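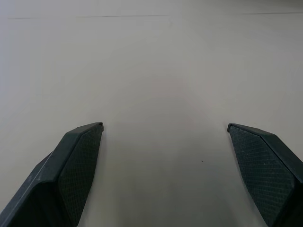 # Sea level anomaly from altimetry drops near the coast: bad data or real signal?

**gridcell_60**

I am working with along-track sea level anomalies for a stretch of shelf near Utwood. Offshore the series looks clean. Inside the last 21 km before the coast the values fall off sharply on most passes, and 410 of my points are flagged. I averaged what was left into monthly means and got a dip every April that the Utwood tide gauge does not show. I have been using the standard corrections that came with the files and have not changed anything.

Should I drop everything near shore, or is there a correction I am missing? The end product is a seasonal cycle, so I don't need every pass.

---

**Ochoa**

Start with the wet troposphere correction. The radiometer footprint is much wider than the altimeter footprint, so it picks up land well before the altimeter does. Land is radiometrically warm, and the retrieved water vapor is wrong once it enters the footprint. Plot the radiometer correction against the model correction along one pass. If they separate at the same distance where your anomaly drops, use the model version for the whole pass. Don't switch between the two partway – you will put a step in the profile.

Next, check the tide model. Global models are weaker on shelves, and a repeat orbit samples the tide at a long alias period. A leftover tidal error can look like a seasonal signal. Work out the alias periods for your orbit before you trust the April dip.

Last, the flags. Find out which test failed. A point rejected for a noisy range is a different problem from one rejected for a missing correction, and the second kind can often be recovered.

---

**rosau_tides**

just delete anything under 60 km, coastal altimetry never works

---

**Emow**

A 60 km cutoff would remove most of the shelf, so I would not do that. Retracked coastal products are usable a good deal closer in.

One addition to Ochoa's list: compare like with like. The altimeter measures sea surface height relative to the ellipsoid, and the gauge measures it relative to the land. Also check whether the inverse barometer correction was applied to both series. It is normally removed from altimetry and left in gauge records, and spring pressure changes can give you a difference of 2 cm or more in a monthly mean.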